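GenRobot.AI hand-held grippers, pair, bought for sorting demos
3 July 2021
4 out of 5

Quick one, on deadline. Needed a pair of hand-held grippers before the budget closed in June. Had $1000 for everything, spares included. Looked at Geltwood too, nice but blew the whole amount on one unit. Went GenRobot.AI.

Small stuff is what we care about. Hair clips, round slippery things, light plastic.

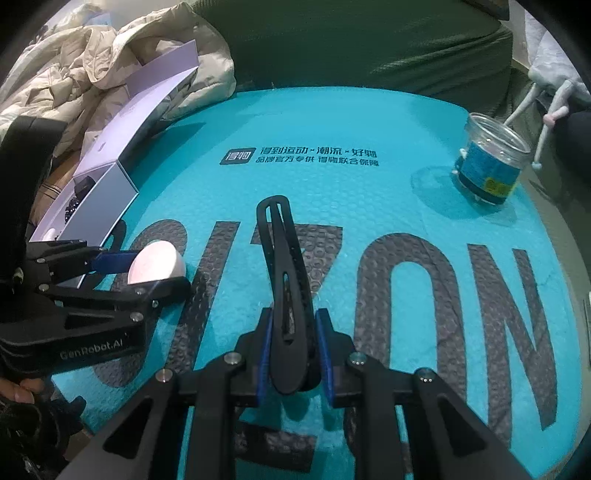
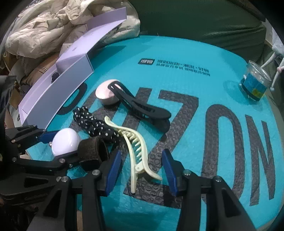
Good: blue pads. Grippy enough for our kind of items, and you can order them seperately. Spare set is $86, which stings, so put it in the first order and save the second shipping charge. Linkage feels solid. No slop yet.

Not so good: lead time. Quoted 2 weeks, took longer. Manual is thin. Wrist gets tired, plan on swapping people out. And get a case, there isnt one in the box.

Budget tip for anyone doing the same math. Price by the pair, then add pads, screws, a case, and shipping from Skendgate (our reseller, slow on email, fine on returns). Warranty is 12 months, ask for it in writing.

Would I buy again? Yes, for small light items. For anything heavy I'd get a quote from Villanueva first. Losing a star for the pad price and the wait.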